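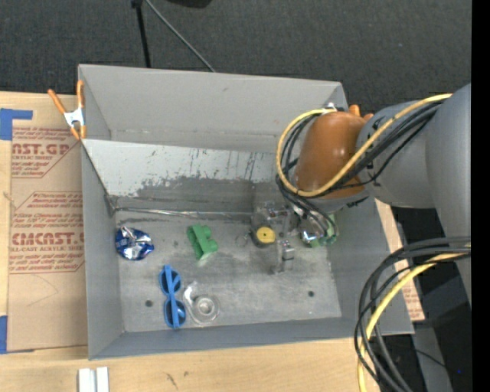

小物容器(こものようき)

小物容器とは、日用品、文具、玩具、包装済みの小型商品など、形状や材質の異なる物品を一時的にまとめて置くための、上面が開放された容器の総称である。底の浅いものは小物トレー、深いものは開放型ビンまたは通い箱とも呼ばれ、家庭、事務所、店舗、倉庫などで広く用いられる。蓋を備えた収納箱とは異なり、内容物を上から見渡し、そのまま取り出せることを主な特徴とする。

概要

小物容器に置かれる物品には統一的な規格がない。一つの容器に、サングラス、テープカッター、樹脂製のブロック、アルミ箔様の小袋に入った品などが同居することも珍しくない。このため、同一品目を多数収める部品箱とは、求められる寸法や底面の性質が異なる。部品箱では容積の効率が重視されるのに対し、混在品を扱う容器では、物品同士が重ならずに並ぶだけの底面積が必要とされる。

材質と構造

金属製、樹脂製、木製、紙製のものがある。金属製は剛性が高く、重量物を入れても底がたわみにくい。一方、使用を重ねると底面に擦り傷や曇り状の斑が生じる。これらは強度に直ちに影響するものではないが、深い傷に汚れがたまることがあるため、定期的な拭き取りが推奨される。樹脂製は軽量で持ち運びに適し、側面に取っ手の穴を設けた製品が多い。

底面の色は灰色、白、淡褐色が一般的である。灰色の底面は汚れが目立ちにくい反面、銀色の包装や無色透明の樹脂製品とは見分けがつきにくい。文具商のCimardが配布した整理用品の手引きでは、透明な物品を多く扱う場合に、濃色の敷物を底に敷く方法が示されている。

収容物の分類

小物容器の収容物は、取り扱い上の性質から次のように分けられる。

硬質で定形のもの
樹脂製のブロックや積み木、小型の器具類が該当する。置く向きによって安定性が変わり、中空部や丸みのある突起をもつものは、広い面を下にして置く。

薄く変形しやすいもの
箔やフィルムの小袋が該当する。しわが寄ると表示が読みにくくなり、表面の反射も強まる。重い物品の下に入り込みやすく、棚卸しの際の見落としの原因となる。

傷つきやすいもの
眼鏡、サングラスなどレンズをもつ製品が該当する。レンズ面を底に接触させず、硬質の物品から離して置くことが望ましい。長期の保管には、個別の袋またはケースを併用する。

刃を備えたもの
テープカッターが代表的である。小型の手持ち式では、円形の巻芯部から腕状の部分が延び、その先端に切断用の刃が付く形が広く見られる。容器内では、刃のある側を手の入る方向から遠ざけて置く。

運用

事務用品の分野では、使用後の物品をいったん一つの容器に集め、後から所定の位置へ戻す方式が知られている。Jornbridgeの事務所では、1月の棚の入れ替えに際してこの方式が採用され、共用の備品110点が登録された。容器に留め置く期間は最大19日とされ、期間を過ぎた物品は種類別の引き出しに移される。

小売業では、返品された商品や売り場で持ち主の分からなくなった品を仮置きする用途がある。雑貨店Fülöpでは、仮置き用の容器を会計台の下に置き、閉店後に内容物を確認したうえで、商品棚、修理、廃棄のいずれかに振り分けている。

清掃と保守

清掃は、内容物をすべて取り出してから行う。金属製の底面には中性洗剤を含ませた布を用い、拭いた後に乾いた布で水分を除く。研磨剤は表面の曇りを広げるため、通常の手入れには用いない。木製の机に載せて使用する場合は、容器の底の外側にフェルトまたはゴムの脚を貼り、天板の傷を防ぐ。

寸法

公的に統一された寸法はなく、製造者ごとに異なる。Saltoteckの開放型容器では、深さ33ミリメートルの浅型と146ミリメートルの深型が区別されている。浅型は文具や装身具、深型は玩具や包装品に用いられる。

関連項目

通い箱
整理箱
テープカッター
文具
棚卸し

最終更新 2021年9月7日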